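OK a little thread on where I live, after somebody in my replies called Leltimley "basically a suburb of Partington". It is not!

Leltimley Shire is the skinny bit between the river and the range. Four towns if you count Vastden, and Vastden people would rather you didn't. They've been asking to go in with Partington for as long as I've lived here.

Taltgate is the biggest, and has the hospital, the high school and the only set of traffic lights — which everyone still treats as a suggestion at 3 in the arvo.

It's 92 kilometres from Taltgate to Partington by the river road, or 155 if the river's up and you've got to go the long way over the range. I've done the long way in July with a carsick dog. Never again. 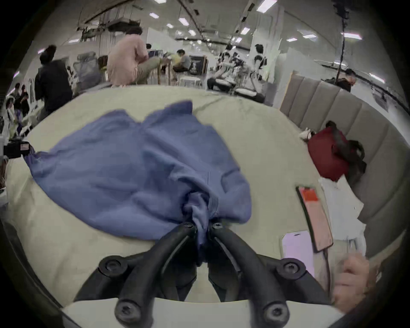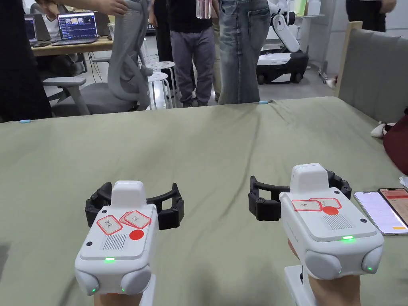 Reply from up Vastden way: the river road hasn't been the proper boundary for ages, the line goes along the old stock route now, so half the caravan park is in Partington.

Fair cop, I had to go and look that up. The stock route bit is right, though the map I found has the whole caravan park on our side. Rates notices at dawn, I guess.

Anyway the top of the range is where it gets properly pretty. Almost 200 people up there in winter, heaps more once the cherries are on, and one bakery that shuts whenever it feels like it. Get the curried egg roll if it's open.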